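Nevesen-Greifervergleich: Datenkarte und Hinweise zur Nutzung

Stand: 25. Dezember 2023
Betreuung: Sandamali Haque, Kavinda Sarkar
Auswertung: Xiaoqing Luo

Zweck

Der Datensatz vergleicht zwei Parallelgreifer am selben Arm. Variante A hat die kurzen Finger aus der Plolura-Serie, Variante B die schmalen Finger mit spitz zulaufendem Ende, die Nimal Dewan im April gezeichnet hat. Gefragt war, welche Finger bei flachen und runden Teilen seltener nachfassen müssen. Arm, Steuerung (Viro) und Tisch blieben bei beiden Varianten gleich.

Aufbau

Der Arm steht seitlich am Tisch. Die Gegenstände sind Haushaltsgeschirr und Spielzeug: Tablett, Schüssel, Topf, kleine Früchte, kleine Bälle. Vor jeder Episode werden sie von Hand neu verteilt. Die Löcher in der Tischplatte bleiben offen und dürfen als Bezugspunkte für die Kalibrierung verwendet werden.
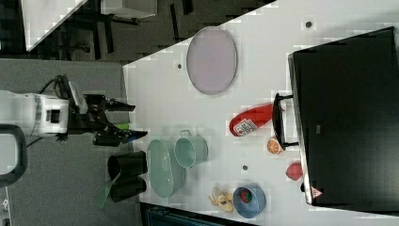 Arm mit Parallelgreifer am Tischrand, Gegenstände auf der Platte verteilt.

Umfang

Pro Variante liegen 200 Episoden vor, jede dauert rund 32 Sekunden. Bei 57 Episoden der Variante A fehlt der Kraftwert am linken Finger. Sie sind in der Spalte kraft_ok mit 0 markiert und sollten nur für Bildauswertungen benutzt werden.

Ordnerstruktur

episoden/ enthält je Episode einen Unterordner mit Gelenkwinkeln, Greiferöffnung und beiden Kameraströmen.
kalibrierung/ enthält die Kameraparameter, getrennt nach Variante.
listen/ enthält die Aufteilung in Trainings- und Testteil.

Kameras

Eine Kamera überblickt Arm und Tisch, die zweite sitzt am Handgelenk. Nach jedem Fingerwechsel wurde die Handgelenkkamera neu kalibriert. Wer die Varianten mischt, muss den passenden Parametersatz laden, sonst liegt die Greifposition um bis zu 8 Millimeter daneben. Im Handgelenkbild bleiben die Finger sichtbar und werden nicht maskiert. Maiara Rocha hat Masken ausprobiert, die Ergebnisse wurden dadurch schlechter.

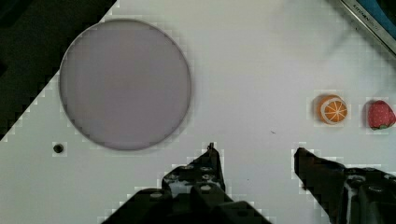 Kann ich die Daten der Variante B mit einem anderen Arm verwenden?
Die Bilder und die Greiferöffnung lassen sich übernehmen, die Gelenkwinkel müssen für den anderen Arm neu berechnet werden. Ein Umrechnungsskript liegt nicht bei.

Bekannte Mängel

Die Kameraströme sind komprimiert, an harten Hell-Dunkel-Kanten kann es Blockartefakte geben. Spiegelungen auf der Tischplatte wurden nicht entfernt. Die Zeitstempel der Greiferöffnung laufen denen der Kameras um ein Bild nach. Korrigiert ist das bisher nur im Testteil.

Rückmeldungen bitte an Kavinda Sarkar, mit Episodennummer und Variante.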